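Minutes of the March meeting, Piltton campus working group

I've typed these up from my own scribbles, so if I've got you down as saying something you didn't, shout before the next one and I'll change it. I've left names out as we agreed last time. We started at 4.10 because the room on the second floor had been double-booked and we all had to troop down to the ground floor seminar room instead. There were 13 of us to begin with, and a couple had to slip off before the end to teach.

## Last meeting's minutes

Passed, with one change. I'd written that the Desville building would have its own library. It won't. It will have a library desk and a click-and-collect shelf, and I'm sorry to anyone who got their hopes up (I did too).

## Where we are with the Desville building

The estates side gave us the update. The lease on the lower floors is signed, and the upper ones are still being talked over with the landlord. The plan is still for nursing, education and the business courses to go in first, with 3000 students on the books there once everything has moved across. I asked whether that meant 3000 people in the building at once, and was told very firmly that it didn't – the timetable model spreads them over the day and into the evening.

There was a fair bit of chat about lifts. Anyone who has worked in a tall building will know what ten to the hour feels like, with everybody trying to get up and everybody else trying to get down. The suggestion is to stagger the start times by floor, so that lower floors begin on the hour and the upper ones begin ten minutes later. Some people liked this a lot. Our timetabling colleague went a bit quiet and then said she would need to see how it worked for students with classes on both. We left it with her.

The other worry was noise between floors. The education staff do a lot of practical sessions with people moving furniture about, and business have asked not to be directly underneath. I think that's fair enough! Estates will bring a floor-by-floor drawing next time so we can all see who is sitting on top of whom.

## Early years teaching room

This took up more of the meeting than the agenda allowed, but I thought it was the best part of the afternoon. The education team want one room at Desville set up like a proper nursery classroom, with low tables, a sink at child height and open shelving, so students can plan and run sessions in it before they go out on placement. They've got something like it at Piltton now, but it's shared with two other courses and everything has to be packed away each night.

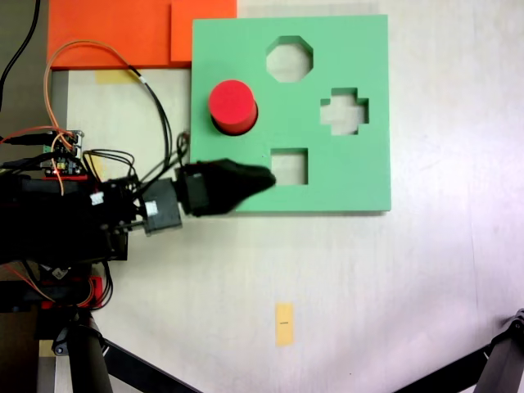

The sticking point is storage. The architects have drawn one tall cupboard, and the team say they need at least a full wall. I said I'd rather lose a bit of floor than have boxes stacked in the corridor, and most people nodded. The fire safety people would have something to say about the corridor anyway. We agreed that the team will send estates a proper list of what needs to be kept in there, with sizes, and estates will go back to the architects with it.

Someone asked if local nurseries could book the room out of term. Everybody liked the idea, but it does open up questions about insurance and who lets people in, so it's going on the list for the summer and I'm not promising anything.

## Koster Street and getting there

We've had the results of the travel survey and I have to say they made me wince. Plenty of people who now walk or cycle to Piltton will need two buses to get to Desville. The bus company is willing to talk about a stop on Koster, right outside the main doors, but wants to see our opening hours first. We can't give them the opening hours until the evening timetable is settled, so that's a bit of a loop.

I've offered to draft a one-page letter setting out the likely hours, with a note that they may shift. It'll go to the group by email before I send it anywhere.

Bike parking: the drawings show racks round the back, next to the bins. Several of us said we wouldn't leave a bike there after dark. Estates will look at the strip along Koster instead, though part of it belongs to the council and will need permission. Showers are still in the plan, on the ground floor only.

## Maletach partnership space

Maletach is still keen to share the top floor with us as a place for small firms and student projects. I went to see their current place last month and came away quite cheered up – it's scruffy, but people were using it. The draft agreement is for nine years with a break in the middle. The student rep wanted to know whether students would really get in there or whether it would all be badge-only doors, and I thought that was a very good question. The draft doesn't say. We're asking for student access hours to be written in, in plain words, before anybody signs.

Rent for the shared part was discussed, but the figures are still being worked on, so I've kept them out of here.

## What happens to Piltton

It isn't closing. I'm putting that in its own paragraph so I can point people to it! The labs, the sports hall and the main library all stay. What we don't know yet is what goes into the rooms left behind, and there were already three bids for the old business corridor by the end of the meeting. A form for bids will come round.

## Jobs

- Estates: floor-by-floor drawing, bike racks on Koster, storage wall back to the architects
- Education team: list of equipment with sizes
- Timetabling: test the staggered starts
- Me: letter to the bus company, note to Maletach on access hours
- Student rep: ask round about evening classes and what time feels too late to travel home

## Any other business

The kitchen tap on the second floor is dripping again. Reported.

We finished at 5.50. Next meeting in April, same time, and I've booked the ground floor room.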